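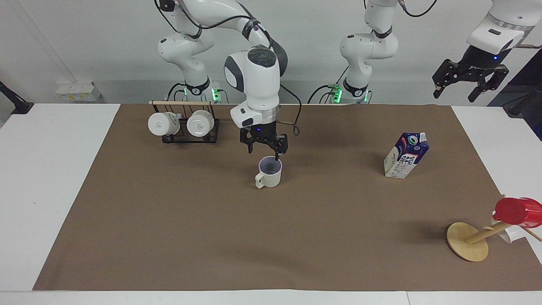

White mug with lavender interior, on the paper-covered table.

**Notebook — Glaze and Clay Room, April**

Entry by M. Rosenthal. Copy to L. Lyons and B. Escobedo.

The Derine stoneware was fired to 1,855 °F in the small kiln for the bisque, with all vents closed after the first hold. The second load, on the lower shelf, reached only 1,820 by witness cone and is to be treated as underfired until the absorption test has been completed. Mr. Escobedo has been asked to check the lower element before the kiln is used again.

Eight test tiles were dipped in the Willent clear glaze, sieved twice. Tiles 1 through 5 show an even coat. Tile 6 has crawled along one corner, most likely from dust left on the bisque. The remaining two were dipped too long and will be washed and repeated.

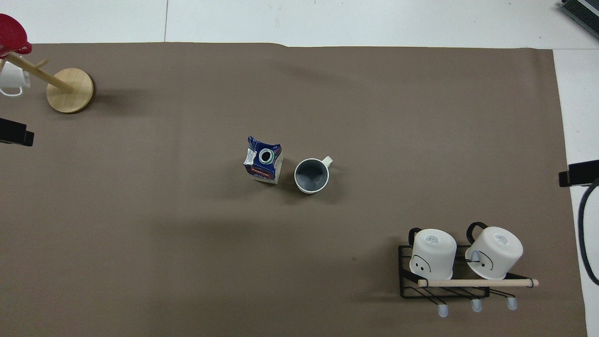 Glaze bucket C has settled hard. It should be stirred by hand before the mixer is applied, and water added only after the specific gravity has been read. Ms. Lyons recorded 1,072 g of dry feldspar remaining in the bin, short of what the next full batch requires. An order has been placed through Skinner.

Cone packs for the next firing are drying on the top rack — please do not move them.

Open items: absorption test, lower shelf; new label for bucket C; return of the long tongs to R. Esposito.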